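Hividetti 壁紙と道具の店
ホーム > 壁紙の道具 > のり・接着剤 > Undach 粉のり

Undach(ウンダッハ)粉のり 紙・フリース壁紙用
内容量:168g
税込価格:1袋 980円
在庫:あり
ページ更新:2025年2月26日

輸入壁紙を貼るなら粉のり、というのをもう何年も言い続けている店主です。またその話か、と思った常連さん、すみません、またその話です!

Undachは水に溶かして使うでんぷん系の粉のりで、うちの店でいちばん長く置いている商品です。壁紙の柄は毎年がらっと入れ替えるのに、のりの棚だけずっと同じ顔。派手さはまったくないし、袋も地味なベージュで、店頭でお客さんが手に取るところをほとんど見たことがありません。なのに一度使った人はだいたいリピートしてくれるんですよね。

私が最初に使ったのは自宅のトイレでした。それまではチューブ入りの出来合いのりを使っていて、伸びが悪いなあと思いながらローラーをぐいぐい押しつけて、腕がぱんぱんになって、柄合わせのときにはもう表面が乾きかけていて動かない、というのを繰り返していたんです。粉のりに変えたら、貼ってからすーっと横にずらせる。これだけでもう戻れなくなりました(翌週には廊下も貼っていました。家族には呆れられました)。

溶かし方
バケツに水を3リットル。ぬるま湯はやめてください、冷たい水道水で大丈夫です。先に水をぐるぐる回しておいて、渦ができたところに粉をさらさらと少しずつ入れていきます。ここで一気にどさっと入れると、ほぼ確実にダマになります。私も電話しながらやって一度派手に失敗しました。小麦粉のお団子みたいなのがごろごろ浮いて、つぶしてもつぶしても芯が残るんです。

入れ終わったらしばらく混ぜて、いったん放置。お茶を一杯飲んで戻ってきて、もう一回よく混ぜる。泡立て器でもいいし、割り箸を束ねたのでもいいです。電動ドリルにつける撹拌棒は、粉のりにはちょっと強すぎて泡だらけになるので、私は使いません。

濃さの目安は、ヨーグルトよりちょっとゆるいくらい。刷毛を持ち上げたときに、ぼたっ、とろーっ、の順で落ちればちょうどいいです。ぼたっ、だけなら水を足す。とろーっ、だけなら……粉を後から足すとまたダマになるので、小さい容器で濃いめののりを別に作って混ぜてください。

どのくらい貼れるか
1袋で輸入壁紙4ロールが目安です。国産のビニールクロスには向きません。紙とフリース(不織布)専用と思ってください。フリースの場合は壁のほうにのりを塗って、そこに乾いたままの壁紙を当てていきます。紙の壁紙は裏に塗って、のりの面どうしを内側にたたんで少し置く。紙が水を吸って伸びきってから貼らないと、壁の上で伸びてしわになります。

この「たたんで置く」をすっとばしてしまう人が本当に多くて、しわの相談の大半はこれです。早く貼りたい気持ちはものすごくわかるんですけどね。

柄の話も少し
のりのページなのに、柄の相談もよくこのページ経由で来るので書いておきます。最近よく聞かれるのが大きめの花柄です。狭いところに花柄はうるさくなりませんか、と。私はむしろ狭いところほど思い切って貼ってほしい派です。三方の壁をぐるっと同じ柄でつなげると、かえって角が目立たなくなって、落ち着いて見えます。

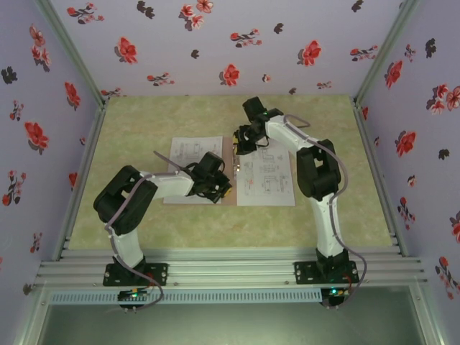

地の色は、迷ったら少しくすんだほうを選んでおくと家具とけんかしません。それから花柄は、柄のリピート(繰り返しの長さ)を必ず確認してください。リピートの大きい柄は切り落とす部分が増えるので、壁の面積だけで計算すると足りなくなります。あと少し、というところで足りないのがいちばんつらいんです。追加で頼んでも同じ製造ロットとは限らず、並べて貼ると色の違いがわかることがあります。

サンプルを取り寄せたら、机の上で眺めるだけで決めないこと。貼る予定の壁にマスキングテープで留めて、朝と夜の両方で見てください。電球色の照明の下だと、紫系はびっくりするくらい茶色っぽく転びます。うちの寝室がまさにそれで、昼間はきれいなのに夜はなんだか紅茶みたいな色です。気に入っているのでそのままにしています。

角と端の処理
部屋の角は、壁紙を一枚のまま折り込もうとしないほうがきれいに仕上がります。角を少しだけ回り込ませて切って、次の一枚を上から重ねる。古い家だと角が垂直じゃないことがほとんどなので、新しい面に入るたびに下げ振りか水平器で線を引き直してください。最初の一枚がわずかに傾いているだけで、最後の一枚で泣くことになります。

カッターの刃は、もったいないと思わずにどんどん折る。のりを吸った紙は見た目以上に刃を鈍らせます。切れない刃で引っ張ると、端がもろもろっと毛羽立って、どうやっても直せません。ここだけは本当にけちらないでください。

はみ出たのりは、固く絞ったスポンジで押さえるように取ります。こすらない。色の濃い紙の壁紙は特に、こすったところがてかります。スポンジは二つ用意しておいて、拭く用とすすぎ中の用を交代させると楽ですよ。

一緒によく出ている道具
Skato なで刷毛:毛足が短めで、空気を抜くのに向いています。紙の壁紙には樹脂のヘラよりこちらをおすすめしています。新品はたまに毛が抜けるので、使う前に手のひらでばさばさと払ってください。

Yap のりローラー:壁に塗る用です。毛の長さは中くらい。粉のりを薄めに作ったときは少し飛び散るので、床の養生は広めに。柄が短いので、天井近くまで塗る人は別売りの延長棒もどうぞ。

どちらもUndachと同じ箱で発送できます。

使った方の声
ワークショップで講師をしてもらっているNnamdi Nnajiさんに、この粉のりの好きなところを書いてくださいとお願いしたら、こんな返事が来ました。「バケツを洗うのが楽。以上です」。もうちょっと何かないですかと粘ったら、追記が届きました。「剥がすときも楽です。霧吹きで湿らせて少し待つと、フリースなら上から下までそのまま剥がれます。下地が傷んでいる家では、のりより先に下地を直してください。これは商品の感想ではないですね」。いえいえ、大事なことなので載せました。

ほかにも「においがほとんど気にならなかった」「子ども部屋に使えてよかった」「ダマになった」というお便りをいただいています。ダマになった方、渦です、渦!

保存について
粉のままなら、口をしっかり閉じて湿気の少ないところに置いておけば長くもちます。流しの下は避けてくださいね。溶いたのりは涼しい季節なら翌日まで使えますが、8月にふたをして物置に置いた私のバケツは、次の朝にはもう、なんとも言えないにおいになっていました。夏はその日に使う分だけ溶いてください。袋を半分だけ使いたいときは、キッチンスケールで量って、水も半分にすれば大丈夫です。

余ったのりは排水口に流さず、新聞紙や古布に吸わせて、お住まいの地域の分け方で捨ててください。

よくいただくご相談
石こうボードに直接貼れますか、というご相談。貼れますが、先にシーラーを塗ってください。塗らないと、次に剥がすときボードの表面の紙まで一緒に持っていかれます。

今あるビニールクロスの上から貼りたい、というご相談。表面がつるつるのものや、汚れ防止加工のものには付きません。でこぼこの少ない普通のクロスなら、目立たないところに切れ端を貼って、しっかり乾くまで様子を見てから決めてください。賃貸の方は、貼る前に必ず大家さんか管理会社に確認を。

貼った直後に小さなふくらみがあるんですが、というご相談。これ、すごく多いです。慌てて針で刺さないでください。乾くにつれてすっと引いていくことがよくあるので、まずは一晩待ちましょう。乾いてもまだ残っていたら、柄の線に沿って細く切れ目を入れて、筆でのりを差して押さえます。乾かしているあいだは暖房や扇風機の風を直接当てないでくださいね。継ぎ目が開きます。

ご注文と送料
合計3,000円以上のお買い上げで送料は当店が負担します。粉のりだけの場合はポストに届く便でもお送りできるので、カートの画面で選んでください。未開封でしたら返品もお受けします。開封後はごめんなさい。

壁の寸法と、できればドアや窓の位置がわかる簡単な絵を送っていただければ、必要なロール数とのりの袋数をこちらで計算します。手描きで十分です。天井の高さを書き忘れる方が多いので、そこだけお願いします!

数量を選ぶ
カートに入れる
お気に入りに追加
この商品について問い合わせる

関連カテゴリー:輸入壁紙 花柄/フリース壁紙/シーラー・下地材/カッター・替刃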